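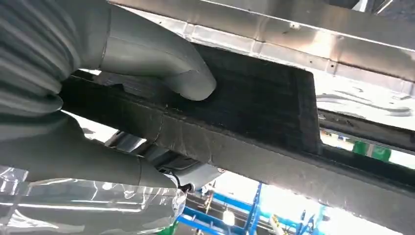 Underside of vehicle: dark beam with seam, and black pad under the frame rail.

Section 4. Preparing the Underside for Castard Wax

Read this section before you open the first can. Safety information for the spray gun is on page 155, and the chart of drying times is on page 156.

Before you start

The Branley Underbody Kit is made for cars, vans, and light trucks with a steel frame or steel subframes. It can be used on new vehicles and on vehicles with light surface rust. It will not stop rust that has already gone through the metal. Have any such area repaired first.

You will need the kit, a stiff nylon brush, a scraper, masking tape, clear plastic sheet, safety glasses, and a dust mask. A work lamp is not included.

CAUTION: Never work under a vehicle that is held up only by a jack. Use a lift or rated stands on a hard, level floor.

CAUTION: Let the exhaust cool fully. Wax on a hot exhaust can catch fire.

Cleaning

1. Raise the vehicle and check that it does not move when you push on it.

2. Brush off loose dirt, starting at the front and working back. Dust settles on the tops of beams as well as the sides, so reach over each one.

3. Scrape any flaking coating back to a firm edge. Leave sound factory coating in place — Castard Wax will bond to it.

4. Clean along every seam and joint. Use the corner of the scraper, held flat, and do not dig into the seam sealer.

5. Wash with water and the Zaidi cleaner supplied. Rinse well. Allow the vehicle to dry overnight.

Note: Pads and other soft parts fitted against the frame hold water longer than bare metal. Press a dry cloth against them before you go on. If the cloth comes away damp, wait.

Masking

6. Cover the brake discs, calipers, and hoses.

7. Cover the exhaust along its full length, including the hangers.

8. Tape over drain holes from the outside. Fold one end of each piece of tape so you can find it again. The tape must come off when the job is finished.

9. Cover electrical plugs and any rubber boots.

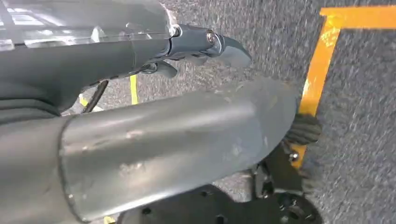 Set the work lamp low and off to one side, and move it each time you move to a new area. Light from one side shows up missed dirt and thin spots in the coating better than light from straight below. Clear plastic needs extra care. A glossy cover like the one in the picture throws back bright patches, and a patch of glare over your masking can hide a gap or a lifted edge. Shift the lamp until the glare moves, then look again. Keep the lamp and its cord clear of the spray.

Checking the masking

10. Run a finger along the tape edges. Press down any that have lifted.

11. Check that no plastic is hanging where the spray hose could catch it.

12. Fit the Skarner nozzle to the gun and tighten it by hand. Do not use a wrench.

13. Make one short test pass on a piece of scrap cardboard. The pattern should be even from side to side. If it spits, remove the nozzle and rinse it as shown on page 155.

Note: In cold weather the wax may come out thick. Stand the cans in warm water before use. Do not heat them in any other way.

If you have to stop

If you cannot spray on the same day, leave the masking in place and close the doors of the work area to keep dust down. Wipe the metal with a dry cloth before you start again. Do not leave the tape on longer than a week.

After the first coat

Check the coating after 3,000 miles, and again each September before the roads are salted. Touch up bare spots with the small brush in the lid of the can. Large areas should be cleaned and masked again from step 1.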